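From: Eino Ahonen
To: collection-list
Date: 2026-04-28
Subject: Re: Corridor and doorway episodes – sync, start poses, labels

> We're planning the next block of hand-held collection and I have three things I'd like settled before we book the corridor again.
>
> 1. Is the sync gesture at the start of each episode still needed, given the new clock code in Zonier?
> 2. The Bernovex set has a lot of episodes with wall and door hardware in view and no contact. Do we keep them or cull them?
> 3. What's the target count for doorways? I've heard 2000 quoted, and I've heard that figure was for everything.

Taking these in order.

**1. Sync gesture**

Keep it. Zonier aligns the streams to within 2 frames on most of the episodes I've checked, but the drift shows up late in long ones and the gesture is the only independent reference we have. Open and close the fingers twice, pause, then move. The pause matters to the segmenter, which looks for a flat section in the width signal before it marks an episode start. If the operator rolls straight from the gesture into the reach, the first part of the reach gets labelled as calibration and is thrown out.

I'd also like the pause written into the operator sheet. At the moment it's only in the training notes, and the two have different wording.

**2. Episodes with no contact**

Keep them, with a separate label. At present anything without a closure event is tagged `failed` by default, and that's wrong for an approach that was meant to stop short. Proposed tags:

- `approach_only` – operator moved to a pre-contact pose and stopped
- `transit` – tool carried between stations with the recorder running
- `abort` – operator called it
- `failed` – attempted contact, no closure

Transit footage is useless for the policy head. It's quite good for the visual encoder, though, and for testing the mapper. Plain walls are where the mapper loses track most often, and we have very few samples of that under a wide lens with the tool tilted. The grasping stations are cluttered enough that tracking is never stressed there, so the numbers we report from them look better than they should.

One caution on tags. Jedis reads them as a flat list and takes the first match, so `transit` has to come before `failed` in the config or the old behaviour persists. I lost an afternoon to this. The patch is on the branch and needs a second reader.

**3. Doorway count**

The 2000 figure is for all categories combined. Doorways have no target of their own. I'd suggest 30 episodes per door type as a floor, spread over no fewer than 6 start poses, and then a look at the held-out error before anyone collects more. Repeating the same approach line past that point has bought us very little in the drawer category, and I don't expect doors to behave differently.

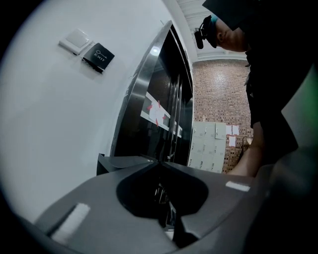
Start poses should vary in height as well as heading. Most of what we have begins at waist level with the tool close to horizontal, and the policy has learned that as a precondition. When it's started from a rolled pose it spends the first second or so levelling itself before it does anything towards the goal. Please include rolled starts, both directions, and don't correct the roll until the reach is under way.

Two smaller items:

Head camera and tool camera should be started in that order. Shirazi will accept them the other way around, but it names the session from whichever stream opened first and the pairing script then can't find its partner. Existing mismatched sessions can be repaired by renaming the folder; don't edit the manifest by hand.

Signage and posted notices go through the same text-masking pass as screens. The pass is set too loose for small print on a slope and I've been checking those by eye. If someone has a better detector for rotated text in fisheye footage, I'd be glad to swap it in.

I'll leave the tag proposal open for comment and merge it ahead of the next block. The full relabel of the older sessions can wait until September, when the storage move is finished.

Eino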